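4.2 Gripper width from fiducial markers: what the number hides 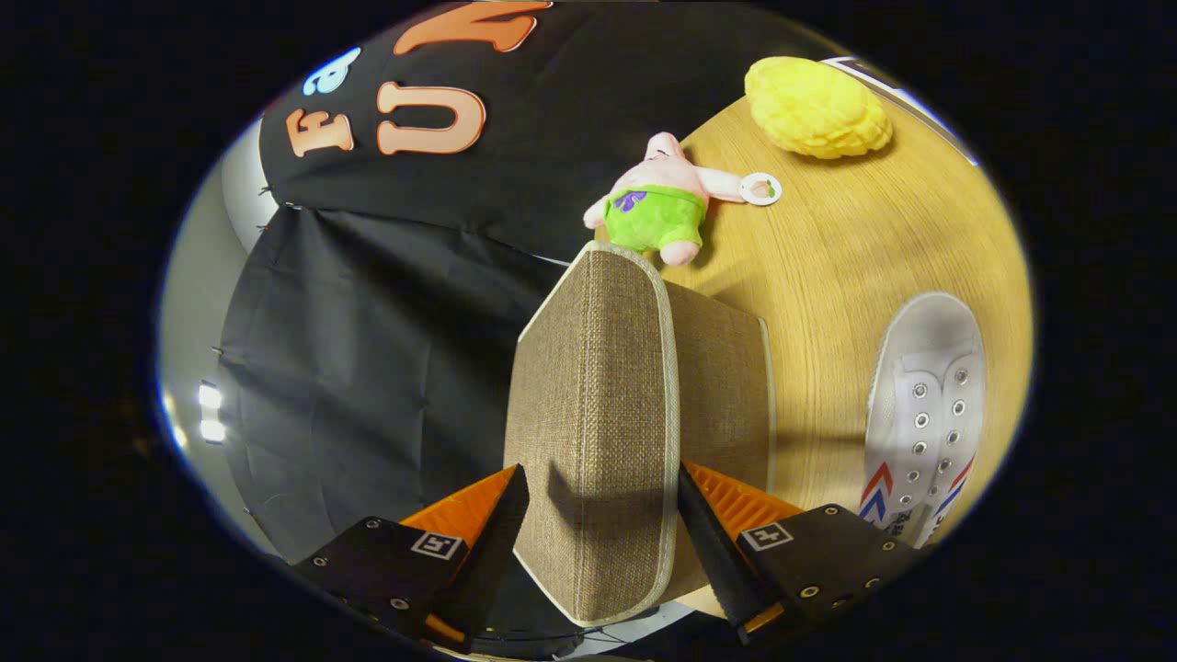 Figure 3. Grasp on a fabric-covered box, view from the hand-held gripper.

Our pipeline, like most of those we compare against, does not measure how far the gripper is open. It infers the opening from two printed markers, one per jaw, and passes the result to the policy as a single scalar. Earlier reports treat this scalar as ground truth. We are less sure. The distance between the two markers tells us where the plates are, and the plates are rigid. The parts that touch the object are a different matter. In Figure 3 the square markers sit on flat black plates, while contact is made by tapered black fingers on orange ridged pads, and the brown box stands between them. Any flex in the pads, or any slip of the fabric under the fingertips, is absent from the width signal by construction. The estimator would return the same value for a firm grasp and for a light touch, provided the plates were in the same place.

We tested whether this matters. Marijke Dierckx re-labeled 399 grasps from the Endthorpe set by hand, marking the moment at which both fingers first met the object. She worked from the video alone and did not see the width trace. The automatic labeler, taken unchanged from the Vuston toolkit, declares contact when the width stops shrinking for 2 consecutive readings. On hard objects the two sets of labels mostly agree. On soft or cloth-covered ones they drift apart, and always in the same direction: the labeler is late. A policy trained on late labels learns to keep squeezing after contact, and we suspect that some of the "robust grasping" reported for such policies is simply this.

A second concern is the lens. The field of view is circular and very wide, and straight edges bow visibly toward the rim; even the table edge in Figure 3 curves around the right of the view. The markers lie low in the picture, well away from the center, where a small calibration error costs the most. Declercq's original calibration routine reports one reprojection error averaged over the whole circle, and that average looks fine. Restricted to the lower part, where the markers are found, it looks considerably worse. We do not claim that our own calibration is free of this problem — only that we now report the two regions separately.

Clutter deserves a shorter remark. The scene in Figure 3 also contains a pink plush starfish just beyond the box, a yellow bumpy ball and a canvas sneaker. It is tempting to call this a realistic background and to credit the perception module with ignoring it. The module was never asked to ignore anything, as the width estimator looks only for the markers. Claims about distractors should rest on trials in which distractors are moved, and Truvstead, whose results are often cited on this point, does not describe any.

We therefore keep the scalar width as an input but no longer use it as a label. Contact labels for the remaining experiments come from a small classifier trained on the hand-labeled grasps. Whether it transfers to other finger pads is unknown. Frans Van der Linden has argued that a cheap force sensor would make the whole question moot, and we have no good answer to that except cost.

Corresponding author: Marijke Dierckx | All rights reserved by the authors | Back to top

Related items
Marker dropout in hand-held demonstrations
Reprojection error by region: a note on wide lenses
Hand labels and late labels in the Endthorpe set
Do distractor trials test distraction?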